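Workshop notebook — Gillov store, humidity and paper stock
9 Aug 2023
Entry by Genalyn Gatchalian

The Trerico cartridge paper was moved to the upper shelves this morning. Relative humidity in the store had been high for 13 days, and the outer sheets of two reams showed cockling along the long edge.

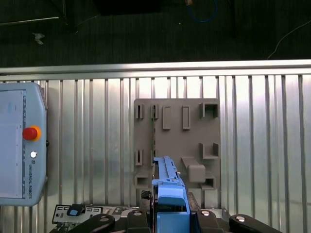
Jhun Lagman cut 27 test strips from the affected reams and weighed them before conditioning. Grain direction is pencilled on each strip. The Dumlao blotters are to be changed daily until further notice — used ones go to the drying rack.

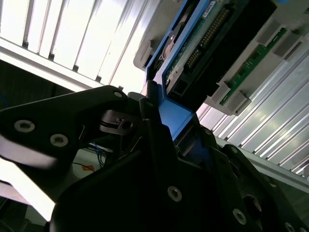
Pressing under the 200 mm boards is to continue overnight. Strips from the inner sheets lay flat without treatment and will serve as the control set.
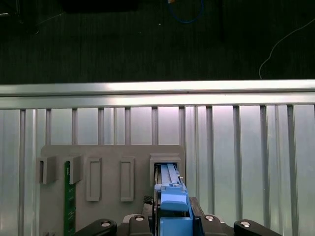

Blue cable and metal rail, dark carpet behind.

Second weighing to be entered by J.L.

Last updated: August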